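25 Jun 2020

Still a bit shaky, so I'm writing this one before dinner. The arm at Oscombe wouldn't let go today! I mean it closed on the throw, lifted it, got told to open, and just kept pulling.

It was on the couch job, same as all of last month. Lift the big cushion a bit, find the edge of the cover underneath, pinch it, draw it out flat, let go. We'd done 102 takes of that by hand with the hand grippers back in May (my wrists remember every one) and the arm had been getting pretty good at it. Ten runs this morning and I was standing there with my coffee feeling smug. On run 11 it pinched the edge fine, drew it out fine, and then when it should have opened, the fingers twitched and stayed shut. The arm didn't know that. As far as it was concerned the cloth was gone and it could swing back home, so off it went with the throw and one end of the cushion coming along behind it. The side table went over. My mug was on the side table.

And I did the stupid thing. I reached for the mug. I've sat through the safety talk, I've GIVEN the safety talk, and I put my arm right inside the tape because of a four dollar mug. Niilo yelled and hit the stop, and it quit maybe a hand's width from my elbow. It's slow and it isn't a big arm, so I suppose I'd have had a bruise, but I had to go sit in the hallway for a while. Niilo was very nice about it. He didn't say a word until I'd finished a glass of water, and then he said several.

Anyway, the fault. Hertta had the hand apart by lunch. She figured a thread from the throw first, and there was one in there, wound in behind a finger, a long gold thing off that heavy tapestry. But when she picked it out, the hand still stuck about one time in four. Then she noticed the jaw width on the screen said 6 mm when the fingers were clamped tight on nothing at all. So the zero had slid! The hand thought it was partly open already, the open command was measured from there, and with a thick rolled edge jammed between the fingers there just wasn't enough travel to drop it. Thin cloth would have slipped out and we'd never have known. That bothers me more than the table.

Reijo called from Stotlow at two and wanted to know why the arm is allowed to move home when it's still holding something. Good question, and I didn't have a good answer. There's a check for whether it's got the cloth before it pulls, I wrote that one myself, and there's no check on the way out. It never came up. We tested grabbing to death and letting go hardly at all. He's asked for a report and he wants the arm parked until there's a check on release too. Impi says she can have the motor current read out by the end of next week, and that would at least tell us if something's dragging. She also wants a light gate across the front in place of the tape, and after today I'm in no position to argue. I put my name on the purchase request.

I wrote up the reaching-in part too. I went back and forth on it, because the arm fault sounds so much better on its own, but if one of the new people had done it I'd have wanted it on paper. Ourania read it over and only changed "briefly entered" to "entered." Fair enough.

So no arm work for now, and tomorrow we're back on the hand grippers. Hertta wants us to go over the May takes for the same drift, and I bet it's in there. I remember a couple where I squeezed all the way and the number on the laptop looked off, and I put it down to the thick hem and carried on. If those are wrong then the arm learned its idea of "closed" from us, and the whole thing goes back to me and my squeezing. We'll zero before every take from now on, and check again after. It'll be slow going. The pile on that couch is a pain as it is, all those layers bunched up together, and you get hold of the wrong one half the time.

I did a few tries with the hand gripper before I went home, just pinching the edge and letting go, pinching and letting go, watching the number. I wanted to end the day on something that couldn't swing at me.
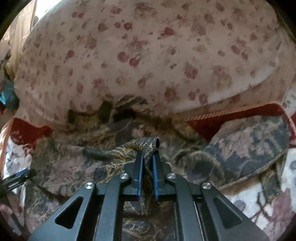
The number came back to zero every time, so I still don't trust it. Need to buy a new mug, and ask Impi whether the stop button can go on my side of the table too.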